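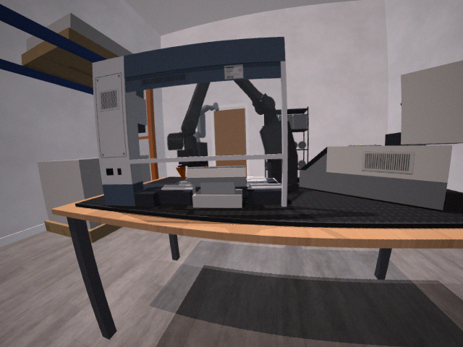 Issue 4, page 12

5. Setting up the simulated bench for a plate-handling trial

5.1 Scope

This section sets out how to prepare the Kanwood simulated bench for a trial of the Schmieder grasp-scoring method. It applies to trials run entirely in simulation. Transfer of a trained controller to a physical arm is dealt with in section 9 and must not be attempted on the strength of this section alone.

The method compares two ways of judging a grasp. In the first, the controller sees the bench from a fixed viewpoint. In the second, it is also given the view from the wrist of the arm. A trial consists of 300 attempts under each condition, with the same starting positions used for both.

5.2 Loading the bench

1. Open the Worer scene manager and select the bench layout named in the trial sheet.
2. Confirm that the framed machine and the boxed instrument have loaded on the bench. Both are fixed objects and shall not be moved by the operator.
3. Set the random seed to the value on the trial sheet. The default seed is 104.
4. Load the arm controller. Wait until the status line reads READY before continuing.

Note: The layout includes shelving, storage racks and other items away from the bench. These form part of the visual background and must remain in place for both conditions. Removing them will make the results unsuitable for comparison.

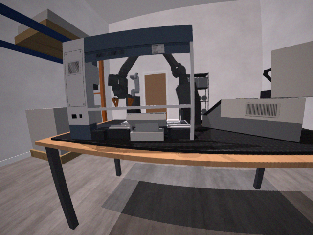 5. Run the reach check. The arm should visit each stored position in turn and return to rest without reporting contact with any fixed object.
6. If contact is reported, stop the run and reload the layout. Do not correct the arm position by hand, as the stored positions will then no longer agree with the trial sheet.
7. Save the scene under a new name. The original layout is shared by all users and must not be overwritten.

CAUTION: The collision margin must be the same for both conditions. A change made during a trial is not recorded in the results file.

5.3 Checking the wrist view

The wrist view is the more sensitive of the two inputs. Shadow edges in the simulator may be coarse, and pale surfaces may lose their detail in strong light. Earlier versions of the method treated such regions as missing data. The present version keeps them and lowers the confidence given to any grasp point falling within them.

1. Open the gripper fully and select the wrist view.
2. Check that both fingers can be seen and that the surface between them is in view.
3. Set the light level to 20 and leave it unchanged for the remainder of the trial.
4. Record one still from the wrist view and attach it to the trial sheet.
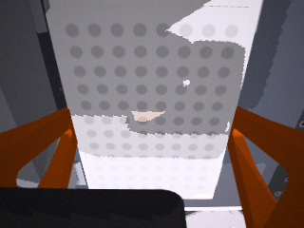
Ffion Llewellyn has asked that the light level be varied between attempts, on the grounds that a controller trained under one setting may learn the shadows instead of the object. Her comment was received on the draft of August 28, 2018 and has been accepted in part. Varied lighting is now available as a separate trial type (see section 7) and should not be mixed with the fixed-light trial described in this section.

5.4 Running the trial

1. Select the fixed-view condition and start the run.
2. When all attempts are complete, export the results through Hustora.
3. Restore the saved scene, select the wrist-view condition and repeat.
4. Compare the two result files using the paired report.

An attempt counts as successful only if the plate is lifted, held and released at the target position. Attempts ended by the time limit shall be recorded as failures. Operators should not delete them from the file.

Queries about the scoring rules should be addressed to Jasmina Vasić.

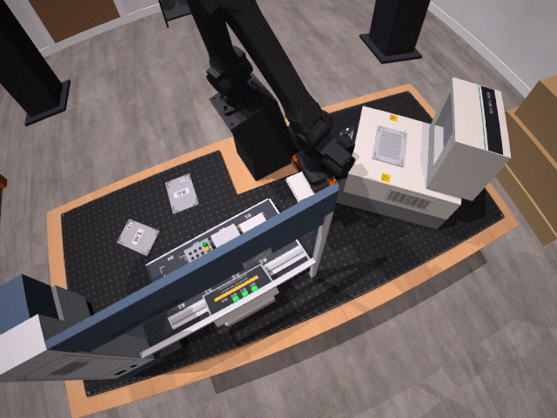 Figure 5.4. Simulated bench from above, with plates RG and M1 on the breadboard.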